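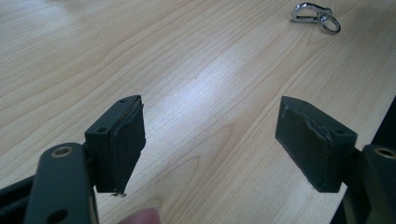 Figure 5. Metal clip with swivel and ring on a light wood-grain tabletop. The pointed arches in the grain are the feature that participants in Section 4.2 called "the flames" or "the church windows."

4.2 Small things on patterned tables

We come now to the part of the study that gave us the most pleasure to carry out, and also, we should admit, the most trouble to write up. In the earlier sections we looked at where people put their keys, clips and rings when they walk in the door. In this one we ask what happens afterward, when the same people want those things back and have to find them with their eyes on a surface that has a pattern of its own.

A tabletop with a wood grain is a busier place than most of us remember it to be. When we asked people to describe their own table from memory, away from home, nearly all of them gave us a color and a shape and stopped there. Asked again while sitting at it, they talked for a long time. They told us about knots that look like eyes, about lines that run wide and lazy at one end and grow fine and straight at the other, and about the mark left by a hot dish one January that everybody in the family still blames on somebody else. The grain in Figure 5 is of the wide-and-then-fine kind, and its narrow arches drew more comments than any other feature of any table in the set.

Small metal things have an odd relationship with a surface like this. A polished clip has very little color to call its own. It shows dark and bright bands, and through its open middle and through the ring we see the table itself, so a good part of what the eye takes in is still wood. Balthasar Baumgartner, who coded the interviews with us, proposed the term "borrowed ground" for this, and we have kept it here. An item with a lot of borrowed ground — a ring, a loop, a bare carabiner — was described as "hiding" or "gone" much more readily than a solid item of the same length, such as a lighter or a pocket comb.

Light matters too, and it matters in both directions. A patch of reflected light on a tabletop pulls the eye toward itself, and several participants told us that they always look first where the table is shining, even when they know perfectly well that they left their keys at the other end. The bluish-white patch across the middle of Figure 5 is the sort of thing they meant. The clip lies away from it, up and to the right, but it carries bright spots of its own, and one participant compared it to a small piece of the shine that had wandered off. We liked that very much, and it agrees with what people said about evening lamps, which they found kinder to metal than daylight.

The interviews gave us 186 separate remarks about losing or finding something on a table. We sorted these into 9 groups, of which the largest by a good margin was the one we labeled "it was right there." Remarks in this group have a lovely sameness to them. The speaker has searched the coat, the bag and the hook by the door, and has then come back to the table and seen the thing lying in plain view. Javiera Escobar, who led the home visits, noted that people told these stories with some warmth, and often with a hand resting on the very spot where the item had been.

What do people do about it? Five households had settled on a dish or a tray, and of these the Nindari cork tray was spoken of most fondly, mostly for its dull, even surface. Others changed the object instead of the table. They added a ribbon, a loop of yarn or a bright tag such as those sold by Skinell, and one man had wrapped the swivel of his clip in red thread so many times that it no longer turned. The third answer, and to us the most interesting, was to use the grain itself as a map. A woman with a table from the Bridico range always put her keys "above the second window," meaning the second pointed arch counting from her own chair, and she could send her children to fetch them with those words alone.

This last habit fits nicely with what Bárány calls the lived surface, though our households would hardly have used such a phrase. They had eaten, drawn and paid bills at these tables for years, and the pattern had slowly turned into a set of places with names. We return to the names in Section 4.3, where we compare the Saturday visits, when the whole family was usually at home, with those made on working days.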